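Ticket 191: Shelf tidy task, sponges, two-arm cell
Status: Open, reduced priority
Opened by: Palatel home trials
Assigned to: Fadwa El Fassi
Component: Grivix task runner, shelf and storage set
Last updated: August

Summary

The shelf tidy task does not finish reliably when the items are soft. The same program puts rigid blocks away without much fuss. With kitchen sponges it stalls, drops items short of the shelf, or reports the job done while there are still sponges on the floor. Palatel wants to know whether this is a fault we can fix or whether they should stop telling people that tidying up is a solved chore.

Setup

Two arms on the front rail, one parallel gripper each. Small children's bookshelf at the back, pink board on top, blue board below. Marble-pattern floor sheet, floral wallpaper on three walls. Items are household sponges in mixed colours, some with a backing layer in a second colour. Task as given to the runner: all sponges off the floor and onto either board, any order, any orientation.

Steps to reproduce

1. Clear both boards.
2. Scatter the sponges between the arms. Let at least two of them overlap.
3. Start the shelf tidy task from the Grivix console with default grip force.
4. Leave it alone until it reports done or times out at 400 seconds.

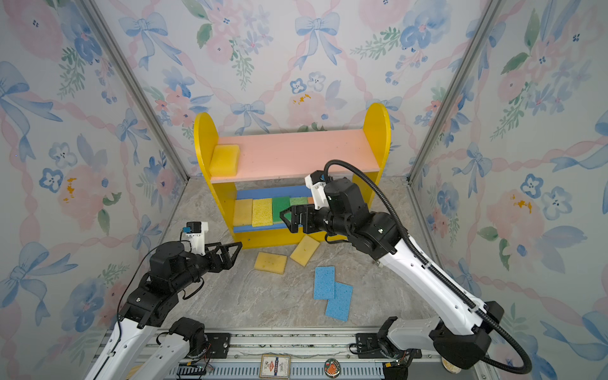 Expected: every sponge on a board, arms back to home, status "complete".

Result: in most runs the lower board fills first and the job slows right down after that. The planner prefers standing sponges on edge because it fits more in a row, but a soft item on edge leans on its neighbour, and the next placement has to squeeze in beside it. Time per item roughly doubles by the end of the row.

Log

09:10, Fadwa
Ran the task with defaults. Timed out at 400. Two sponges left on the floor, one of them underneath another. The runner had them listed as a single item. I've seen this before with folded face cloths, so I don't think it is specific to sponges.

09:45, Fadwa
Dropped the grip force. Fewer squashed corners, but more slips on the lift. Put it back to default. There is a setting in between that is tolerable for the firmer sponges and wrong for the porous ones. We could keep a force value per item type, but a person at home is not going to fill out a table before asking for the playroom to be tidied.

10:30, Fadwa
Turned on "separate before pick". The arm nudges the pile apart first and then looks again. This fixed the double-counted item in all of the next 7 runs. It costs time, and in one of those runs the nudge pushed a sponge up against the base of the shelf where neither gripper could get under it.

11:20, Palatel
Thanks for this. Can you tell us how it compares with a person? One of our centre managers asked, and we didn't have an answer.

11:35, Fadwa
I did it by hand, one hand only to be fair about it, and was finished before the runner had completed its first placement. I wouldn't read too much into that. The useful comparison is whether you can walk away from it, and right now you can't.
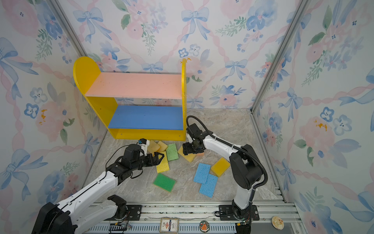
13:05, Fadwa
Looked at the handover rule. When a sponge is in the middle of the floor, both arms can claim it, and the tie is settled by distance at the moment of planning. If the item shifts, the claim is not rechecked. That explains the pauses where both arms sit and wait on each other. Raised it with Chávez, who look after the planner, and they have a branch that rechecks claims after every pick.

14:15, Chávez
Branch is on the cell. Please keep "separate before pick" on while you test. The recheck assumes items have already been spread out.

15:40, Fadwa
Better. No deadlocks this afternoon. Average run is now a bit over 200 seconds when nothing goes wrong. Remaining failures are all of the same kind: an item lying hard against something fixed, such as the shelf base or the wall. A person would hook it out with a fingertip without thinking about it. The arms have no move for that.

16:05, Palatel
So what do we say in the brochure?

16:20, Fadwa
My suggestion is "puts away loose items from an open floor, with someone nearby". I would not say "tidies a room". I would also leave out dishes and laundry until those have been through the same testing. The Cleko storage bins might be a better first product for you than a shelf. Dropping a soft thing into an open bin is a much easier job than standing it on a board.

Workaround

Keep "separate before pick" on. Use default grip force. Start with items at least a hand's width from the shelf and walls. If the runner reports "complete", check the floor before clearing the job.

Still to do

Chávez to merge the claim recheck once it has run on the other cell.
Fadwa to write up a drag move for items against a fixed edge and attach it here.
Palatel to send the bin dimensions.
Change the "complete" status so it needs a final look at the floor. Split out to its own ticket.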